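Lunch counter opens at Lostdale library

June 9, 2023

The Lostdale library began serving lunch this week from a table on the ground floor, next to the periodicals room. The counter sells sandwiches, packaged snacks and cold drinks from 11 a.m. to 2 p.m. on weekdays and will stay open through the summer.

The library has been without food since April, when the lease on the old cafe ran out and the space was turned over to the children's section. Readers who wanted lunch had to walk to Bidulwood Street and back, and many did not come back. The library received 315 written comments about the closing, most of them asking for something simple and cheap in its place.

The new counter is run by Lerkine, a bakery on the north side of town. Sandwiches are made at the bakery each morning and brought over before the doors open. They are sold by the piece from round wicker baskets, and customers carry their lunch away on a tray. Snacks are set out on the same table, along with bottles of Coca-Cola in a clear tiered rack.

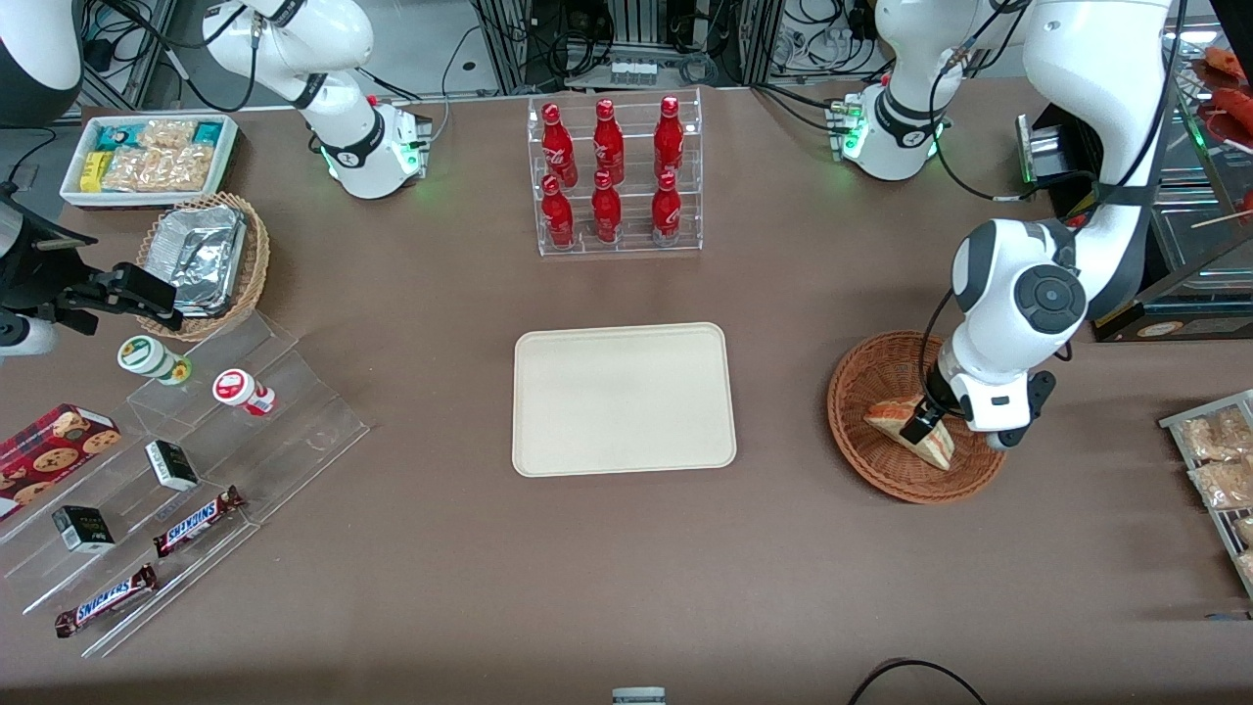
One reader, Afridi, wrote to the library to say that the prices are fair but that 2 p.m. is too early to close — the afternoon reading group does not let out until a quarter past. The library says it will look at the hours again at the end of the month.

A sandwich costs $3.50 and a bottle of soda is $2. Snack packets are $1 each. Payment is by card or with a prepaid lunch ticket, sold at the front desk in books of ten. The library had 600 tickets printed for the first week and has ordered another batch.

On opening day the counter sold 103 sandwiches and ran out a little before 1 p.m. Lerkine has since raised the morning order and added a second, smaller delivery at noon. The bakery plans to keep the menu short. There will be two or three kinds of sandwich on any given day, at least one of them without meat, and the list will be posted at the front desk each morning. Soup may be added in the fall if there is a place to plug in a warmer. 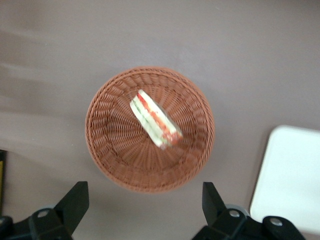
A sandwich in one of the wicker baskets at the lunch counter.

Food may be eaten in the lobby, on the front steps and at the long tables by the east windows. It is not allowed in the stacks, the map room or at the computers. Drinks with a screw cap may be taken into the main reading room — open cups may not. Trays should be returned to the rack beside the elevator.

Part of the money from each sale goes to the building fund, which pays for repairs to the roof over the reading room. The fund stood at more than $1,301 at the start of the week. The library has not set a target for the summer.

Groups of eight or more can order ahead by calling the front desk before 4 p.m. the day before. Group orders are packed in boxes and can be picked up from 11:30 a.m. at the side entrance. The counter will be closed on public holidays.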